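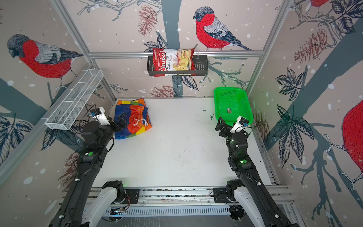

Two arms, one folded cloth, one green basket. Cell 2, this morning.

Home Explore Notifications Messages Lists Profile

Suha Kassab
14 Aug 2019

I was asked to write the rules we use in our robot cell at Nerora. I will put them in a thread so other small labs can take what they need. English is my third language, please be patient with me.

1/ Before the power comes on, everybody says "clear" out loud. If one person does not answer, we wait. A nod is not an answer.

2/ A green light on a joint is not permission to put your hand in. With our arms it only means the joint has power and no fault. New people mix this up very often, so we teach it on the first day.

3/ First run of any new task is at slow speed, with one person at the stop button who does nothing else. No phone, no typing. We do 5 slow runs before we raise the speed.

4/ With two arms on the same rail, check the path of both. Most of our bumps came when we changed the left program and forgot that the right one also moves through the middle.

5/ Look at the wrist cables before every session. Move each wrist by hand to its end position — if a cable pulls, stop and fix it. Tape is allowed until the evening, then it must be a proper clip.

6/ Soft things need their own rule. Cords and strings catch on fingers, so we write in the log how the cloth was placed and where the cord was lying.

7/ Wipe the table between sets. I am strict on this one and my colleagues know it.

8/ Every stop goes in the log, also the boring ones. We have over 300 entries now and I read them again when I plan the training.

Someone asked if these rules come from a standard. Partly. We started from our own risk assessment, then added what the log showed us. Please do your own assessment also, your cell is different from mine.

The next version comes in October. If you have a better rule for number 4, please write it under this post.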